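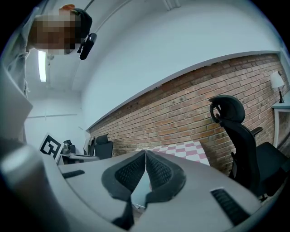
卓上引張試験機 Hirnix 使用レビュー

研究室と小さな試作室で使う前提で、卓上型の引張試験機 Hirnix をしばらく回してみた。製造元は Lindholm、うちは代理店の Zasdale 経由で入れている。床置きの大型機はすでにあるが、予約が詰まりやすく、細い試験片を引くには容量が大きすぎる。薄板と線材を手早く評価できる機械が欲しかった。

設置

本体は二人で持てば台に載る重さ。水準器が台座に埋め込まれていて、脚の高さは付属のスパナで合わせる。電源は普通のコンセントで足りた。クロスヘッドの上限と下限を決める機械式ストッパーは工場出荷時に一番広い位置になっているので、短い試験片を使う人は最初に詰めておいたほうがいい。私は一度これを忘れ、下のチャックに上のチャックを当てかけた。非常停止は効いた。

ロードセル

標準で付いてくるのは 10 kN のもの。焼なましたアルミや銅の薄板ならこれで足りる。オプションで 2 kN のセルがあり、細線や箔を引くならこちらを勧める。交換はボルトとコネクタだけで済むが、交換後の零点が落ち着くまで少し待つ必要がある。説明書には待ち時間の記載がない。私は電源を入れてからコーヒーを一杯飲む間は触らないことにしている。

つかみ具

くさび式チャックの歯はかなり鋭い。鋼の平板では滑らなかったが、純アルミの薄板では歯の跡から破断することが何度かあった。タブを貼るか、別売りの平滑面のチャックに替えると改善する。芯出しは目視とけがき線だけが頼りで、案内ピンのようなものはない。試験片が斜めに入ると曲げが重なり、弾性域の傾きが低めに出る。慣れた人と初めての人で結果に差が出やすい部分だ。 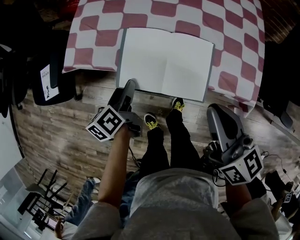 それでも同じ人が続けて引く限り、ばらつきは小さい。同じ板から切り出した軟鋼の試験片 8 本を一人で引いたところ、降伏点の形はどれもよく似ていて、上降伏点と下降伏点の落差も読み取れた。速度を上げると上降伏点が高めに出るのも教科書どおりで、学生に見せる材料としてはちょうどいい。

伸び計

付属のクリップ式伸び計は、ばねがやや強い。薄い箔では刃先が食い込むので、テープを一枚挟んだ。弾性率を求めるなら伸び計は必須で、クロスヘッドの変位から計算した値は使えない。チャックの滑りと機械自身のたわみが乗るため、鋼でもかなり低い数字になる。ソフトの初期設定が変位のほうになっているのは、正直なところ変えてほしい。初めて使った学生はほぼ全員ここで引っかかった。

破断まで伸び計を付けたままにするかどうかは材料による。脆い鋳鉄では早めに外している。刃先の交換部品は Zasdale で買えるが、在庫がないと待たされる。

ソフトウェア

制御ソフトは Gamby という名前で、本体に付属する。画面は古めかしいが動作は安定している。応力とひずみの線図は試験中にそのまま描かれ、0.2% 耐力はあとから傾きの範囲を指定して求める。自動判定もあるものの、立ち上がりのなじみ部分を拾ってしまうことがあるので、必ず自分の目で範囲を見直している。

データは CSV で書き出せる。列名が英語と記号の混在で、単位の行がない。応力か荷重かは値の大きさで判断するしかなく、あとから見返すときに困る。私は書き出した直後にファイル名へ単位を入れている。試験番号は通し番号で、途中で消しても詰まらない。うちの機械は現在 571 番まで進んでいる。

真応力の換算は入っていない。くびれが始まるまでなら表計算で足りるが、加工硬化指数まで出したい場合は手間がかかる。

校正と保守

校正証明書は納入時に付いてくる。以後の校正は Lindholm の技術者に来てもらうか、本体からロードセルだけ外して送る。うちは送るほうを選んだ。返ってくるまで試験が止まるので、2 kN のセルがあると助かる。ねじ軸の給油は取扱説明書の図がわかりにくく、担当の Eskil Strömberg さんにメールで聞いたら、給油口の位置を書き込んだ図をその日のうちに送ってくれた。対応は早い。

騒音は小さい。隣で話ができる程度で、夕方に残って回していても苦情は来ていない。ただし高強度鋼が切れるときの音は大型機と変わらず大きい。前面の保護カバーは付けたまま使うこと。カバーを開けるとクロスヘッドが止まる仕組みになっている。

ほかの人の意見

同じ機械を樹脂の評価に使っている Somtochukwu Ekpo さんは、最高速度が足りないと言っていた。ゴムのように大きく伸びる材料では一本に時間がかかりすぎるそうだ。ストロークも短いので、伸びの大きい試験片は切れる前に上限に届く。金属が中心なら問題にならないと思う。

曲げ治具も試した。三点曲げの支点間隔は目盛りに合わせて動かせるが、固定ねじが小さく、手袋をしたままでは回しにくい。圧縮板は平行がよく出ていて不満はない。

買うとき

見積もりを取るなら、平滑面のチャックと 2 kN のセルを最初から入れてもらうといい。後から足すと、それぞれに調整費がかかる。伸び計の標点距離は注文時に選ぶ形で、届いてからは変えられない。うちは短いほうにしたが、長い試験片も引く予定があるなら両方の見積もりを頼んでおくこと。Gamby の更新は一年目は無償で、二年目以降の扱いは Zasdale に問い合わせ中。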